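Chapter 2
Giving the Crowd Something to Do: Ritual and Participation in Live Television 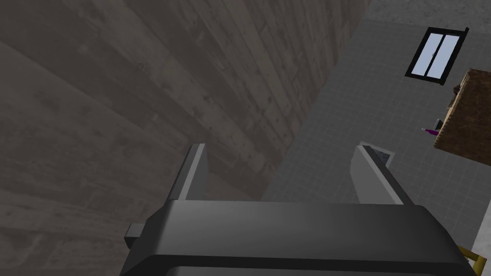

What makes a stunt on television turn into a tradition?

Repetition, mostly, plus an audience that would complain if it stopped. A stunt done once is a segment. Done at every season finale for long enough that parents explain it to their children, it becomes something a network couldn't cancel without a week of angry mail.

This chapter is concerned with how that happens, and with the people who have to order the supplies. We will spend a good deal of our time on a program called The Skunetti Hour, a Saturday-style variety show for families made in Drirkport, where the losing team captain was dropped through a trapdoor into a pit of cold oatmeal. Students tend to assume the oatmeal was the idea of a genius. It was the idea of a cereal sponsor, Werketti, which had a warehouse of the stuff and a marketing department with no shame.

The first drop was scheduled as a one-time gag for an episode that aired on 24th February. The captain, a cheerful dentist, went down waving. The producers had planned to move on to a pie-based format the following week, pies being cheaper and easier to get out of carpet. Then the mail arrived: more than 1,000 letters, a large number of them from children volunteering their teachers.

Lejla Angelovski, then a junior producer, was handed the letters in a laundry bag and told to find out what people wanted. Her memo, reprinted at the end of this chapter, is a small classic of the trade. Viewers, she wrote, did not care much about the oatmeal. They cared about the 30 seconds before it, when the captain stood on the trapdoor and the studio audience stamped its feet. "The mess is the receipt," she wrote. "What they're buying is the wait." Her boss underlined this in red and then spent the next year's budget on a bigger pit.

We will come back to the bigger pit.

Ritual in the scholarly sense

The word "ritual" gets thrown around in television studies the way "artisanal" gets thrown around in supermarkets, so some care is needed. In this book a broadcast ritual is a repeated on-air event whose form is known to the audience in advance and whose meaning depends on that knowledge. A surprise cannot be a ritual. A person pretending to be surprised certainly can, and a great many careers have been built on doing it well.

Despina Shehu's study of the Drirkport studio audience is the standard source here, and you will be reading a long excerpt from it. Shehu sat through 64 tapings, a commitment the reader should pause to respect. She found that regulars policed the stamping. Newcomers who started early got looks. Those who clapped when they should have stamped were corrected, sometimes by a grandmother. None of these rules had come from the show, and when the floor manager tried to improve on them with a flashing sign, the crowd ignored it so completely that the sign was gone by October.

The second case in this chapter, the Mladenović telethon, went the other way. Its organizers wrote the ritual first, complete with a chant and hand motions, and printed the instructions on the back of the ticket. As you read, keep a note of the point at which you begin to feel embarrassed for everyone involved. We will be comparing answers in the discussion section.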